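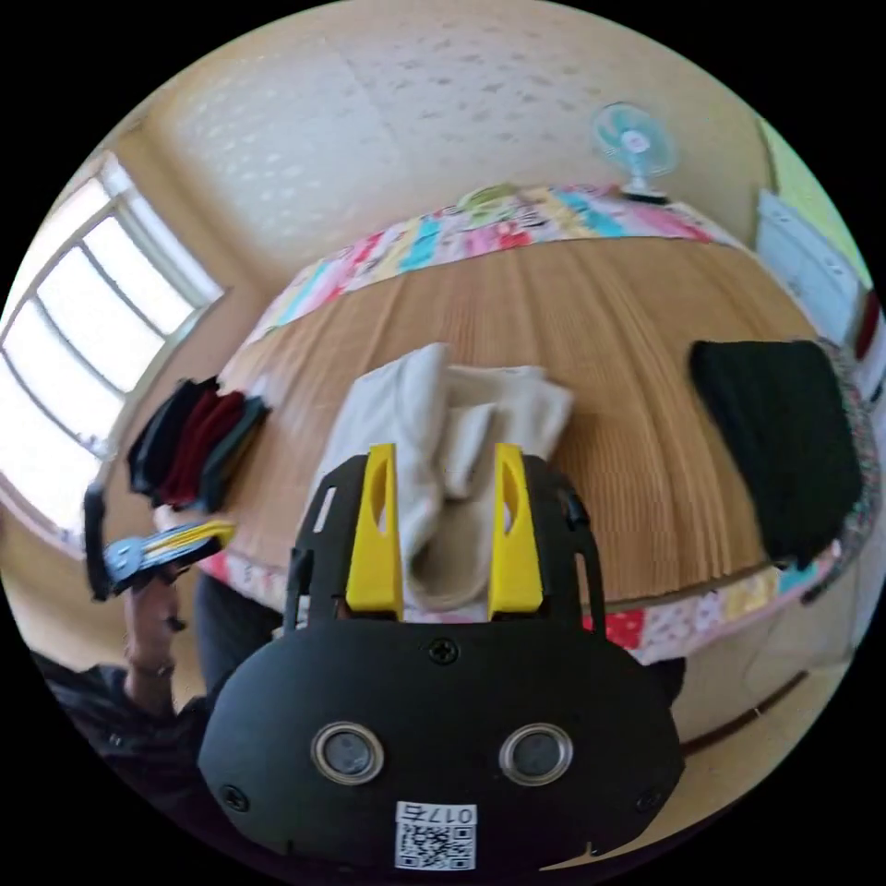

图2 浅色木纹圆形矮桌与白色织物

3.2 家庭支出调整的识别与估计

上一节讨论了市政债务重组对公共服务收费的影响，本节转入家庭层面，估计收费上调后各类支出的调整次序。数据取自Indcombe与Dusta两地的家庭记账调查，有效样本为623户，连续记账期为9个月。调查由Chelsea Tapley与Tibor Fekete负责实施，问卷沿用Somogyi家庭收支分类表，只对水费、垃圾清运费和公共交通三个科目作了细分。

被解释变量为各支出科目占家庭月度总支出的份额。支出科目分为食品、住房及能源、交通、家居用品与纺织品、教育、医疗、其他服务以及偿债支出。偿债支出单列的理由见Hegyi与Szilágyi的早期工作：若将其并入其他服务，利率上行期内该科目的变动会掩盖服务消费的收缩。家居用品与纺织品在原分类表中分属两个科目，因零值观测过多，本文予以合并。

基准设定采用近似理想需求系统的线性形式，价格指数以Stone指数代替，并对总支出作工具变量处理，所用工具为户主工资收入的滞后项。收费冲击以地区收费标准变动与家庭初始用量的交互项表示。初始用量取记账期首月之前的账单读数，以避免家庭在得知调价后改变用量所带来的内生性。标准误聚类到街区一级。两地调价的生效时点不同，Dusta晚于Indcombe，这一时差是识别的主要来源。

估计结果显示，收费冲击对食品份额的影响为正，对家居用品与纺织品份额的影响为负，二者在常用水平上均显著。食品份额上升与恩格尔规律一致，反映总实际支出的下降；家居用品与纺织品的收缩则包含推迟更换的成分，其幅度在租房家庭中更大。教育支出份额没有显著变化，但有学龄子女的家庭减少了其他服务支出，说明家庭内部存在替代。医疗支出的系数符号不稳定，对控制变量的选取敏感，本文不作解释。

偿债支出份额的反应需要分组考察。持有浮动利率贷款的家庭在调价前已承受利率上行，其偿债份额本就较高，收费冲击之后几乎没有进一步变动。固定利率组的偿债份额略有上升，主要来自分母效应。将总支出改用剔除偿债项之后的口径，固定利率组的系数不再显著。

本文对记账误差作了两项检验。其一，以Sestico零售扫描数据中的同类商品价格重新计算单位价值，检验自报价格的偏误。扫描数据覆盖连锁门店，不覆盖集市和小型商铺，因此匹配只在食品和家居用品中进行。替换价格后，食品份额的系数略有下降，符号与显著性不变。其二，考虑到记账疲劳，对后期记录条目明显减少的家庭赋予较低权重。加权后家居用品与纺织品的系数绝对值缩小，这与低值、非经常性购买更易漏记的判断相符。

样本流失也可能造成偏误。中途退出的家庭以单人户和近期迁入户居多，二者的初始用量均低于平均水平。采用逆概率加权修正后，主要结论保持不变，但租房家庭与自有住房家庭之间的差异有所缩小。Borbély曾指出，迁移本身可能是对收费上调的反应，若属实，逆概率加权无法完全消除偏误，因为退出与冲击相关。现有数据不含退出家庭的去向，此处只能将估计值视为留存家庭的平均反应。

还需说明的是，地方政府在调价同期向低收入家庭发放了定额补贴。补贴按户计发，与用量无关，在模型中计入总支出。若家庭将补贴视为专门用于缴费的款项，则收入效应与价格效应的可加性假定不成立。为此，本文在补贴资格线附近的子样本中重新估计，发现获补贴家庭的食品份额低于模型预测值，偏离方向与心理账户假说一致，但子样本较小，置信区间较宽。补贴领取率在两地之间的差异及其行政成因，留待3.3节讨论。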